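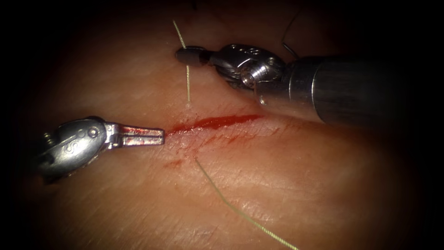

Short incision in a domed tissue pad, between two instruments.

Gramelcombe Soft Tissue Practice Pad

Item no. 1877
Sold by Dullmont Teaching Supply

The Gramelcombe pad is a synthetic practice pad for cutting and suturing. It is made for skills classes, nursing and veterinary programs, and anyone who needs to practice closing a wound at a desk. It contains no animal products or latex and can be kept at room temperature.

The pad has a soft top layer bonded to a firmer base. A fine mesh between the two keeps stitches from pulling through when the thread is tightened. You can cut it anywhere on the top surface with a standard scalpel blade. Shallow cuts stay in the top layer. Deeper ones reach the mesh, and these are the ones to use for layered closure.

What's included
One practice pad
One non-slip tray
Storage bag with zip closure
Printed care sheet

Blades, needles, thread and hand instruments are not included. See our Tennant instrument sets for those.

Specifications
Layers: 3, including mesh
Weight: 600 grams with tray
Top surface: gently domed
Pack sizes: single or box of 8
Storage: flat, out of direct sunlight

How long it lasts
Each cut can be sutured up to 8 times before the edges start to tear. This depends mostly on the needle. Cutting needles wear the holes faster than taper needles, and heavy thread is harder on the pad than fine thread. Leave a finger's width between cuts. When the top is used up, the pad can be replaced and the tray kept. Replacement pads ship without the tray and bag.

Care
Wipe with a damp cloth and mild soap, then pat dry. Dust with a little cornstarch if the surface feels tacky. Do not use alcohol wipes or acetone. Don't stack pads without the bag between them, as they can stick together in warm rooms. Pen marks will not come off fully, so use a washable marker to draw cut lines.

For training use only. Not sterile. Do not use the same blades or needles on patients.

Ordering
Singles ship from our Drerkthorpe warehouse on the next business day. Boxes may take longer at the start of term. The August order list for schools closes when stock is allocated, so please send purchase orders early. For school accounts, contact Nazanin Parsa. For questions about the pad itself, ask for Kourosh Kiani on the product desk.

Unopened pads can be returned for a refund. We can't take back a pad that has been cut, unless the layers have separated. In that case, send us a photo of the side of the pad and the batch code from the base.

Customer comments

"Holds a stitch better than the ones we had before. The tray slides a bit on a glass table but is fine on wood." Graziella Dal Bello

"Good pad. I would like a larger size for group demonstrations." Davoud Shokri

Reply from Dullmont: A larger size is planned. We don't have a price yet.

Page updated Tue 4 July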